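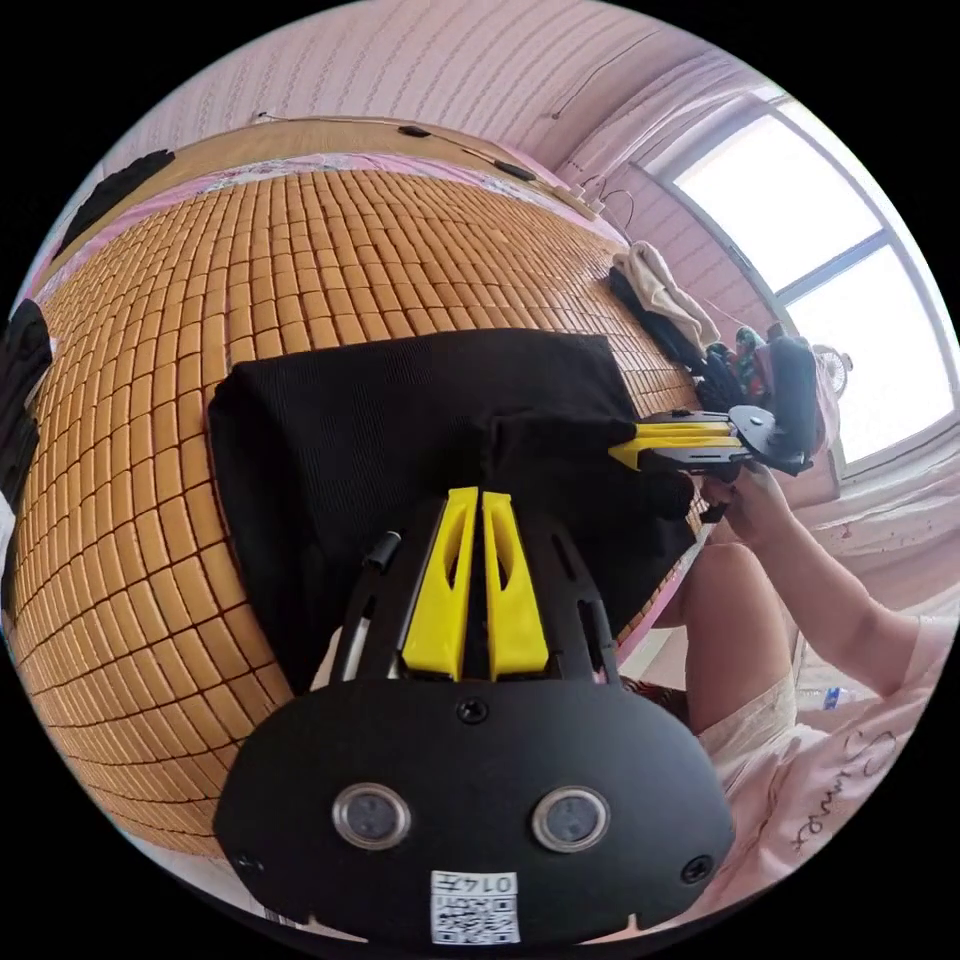
Bamboo tile mat

A bamboo tile mat is a bed covering made of small rectangular pieces of bamboo strung together into a flexible sheet. It is laid over a mattress in hot weather in place of a cloth sheet. Bamboo takes up little body heat and lets air pass through the gaps between the tiles.

Construction

Stalks are split, dried and planed into strips, then cut into tiles and drilled. The tiles are joined with nylon line or elastic cord and the border is usually bound in cloth. A small child's mat may have 912 tiles. Color ranges from pale straw to dark brown — the darker shades come from steaming the bamboo before it is cut.
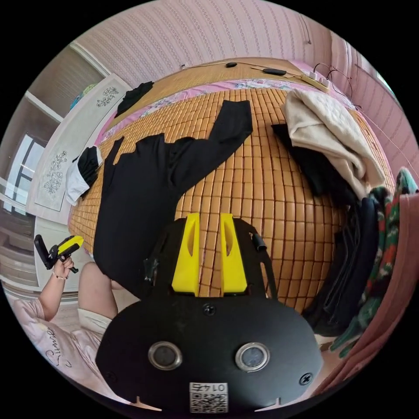
Woven bamboo mat on a bed, with a black garment laid across it

Use

Mats are put out at the start of summer and rolled up for storage in the fall. Some people sleep directly on the tiles, while others add a thin cotton cover. Hair can catch between tiles on loosely strung mats, and worn cord is the most common fault.

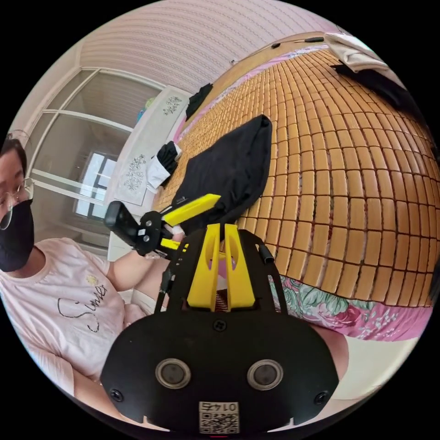
A woman in a short-sleeved T-shirt beside a bed

Care

The surface is wiped with a damp cloth and dried in the shade. Strong sun makes the tiles brittle. Mold can form if a mat is rolled while damp.
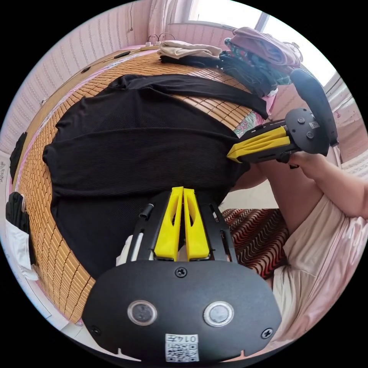
Broken tiles can be replaced one at a time if the cord is sound. Restringing a full mat takes a skilled worker up to 6 hours, and many owners buy a new one instead.

See also: Rush mat, Rattan, Bedding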